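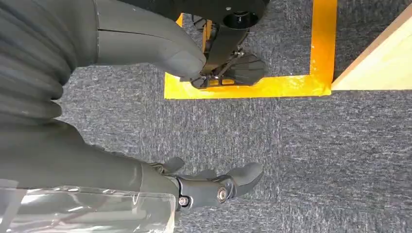 How Do You Look After a Robot That Walks?

A car gets its oil checked. A bike gets its tires pumped up. So what does a walking robot need? Lots of things! And most of them start at the feet.

Raimo Kuusisto looks after the walking robot at the Plusstead workshop. He says the feet have the hardest job of all. Every time the robot takes a step, one foot has to hold everything up while the other swings forward. Imagine hopping on one leg while wearing a backpack full of books, then swapping legs, again and again. Your ankles would get tired. A robot's ankles don't get tired, but their screws and bolts can slowly work loose.

Why is there tape on the floor?

The carpet has a corner marked out in bright yellow tape, and one of the robot's feet is inside it. Tape like this is a parking spot for a foot! If the robot starts from the same place each time, Raimo can tell whether it is walking straight or drifting off to one side. It's a very simple trick, and people in theaters use it too, so that actors know where to stand.

What's inside an ankle?

Put your foot flat on the floor and lean forward, then lean sideways. Feel how your ankle bends both ways? Robot builders want an ankle that can do that kind of thing. This one has dark metal plates and linkages. A linkage is a set of stiff parts joined together so that when one moves, it pushes or pulls the next. You can also find linkages in folding umbrellas and in the brakes on some bikes.

Now turn to the bottom of the foot. The black sole has ridges and pads, a bit like the tread on a sneaker. Tread helps a foot grip the floor.

The foot check

Before a walking test, Raimo goes through the same list:

1. Switch the robot off. Fingers and moving joints don't mix.
2. Look at every bolt on both ankles.
3. Move each ankle slowly by hand and listen. A click or a scrape means something needs fixing.
4. Brush fluff out of the tread. Carpet makes a lot of fluff!
5. Set the foot back at its tape mark.

The whole list takes him 20 minutes - longer if he finds a loose bolt. His helper, Marjatta Juntunen, writes down everything they find in a notebook, even the boring bits.

Try it yourself

Stick a corner of tape on the floor and put one foot in it. Close your eyes, march in place for 30 steps, then look down. Did you stay in your corner?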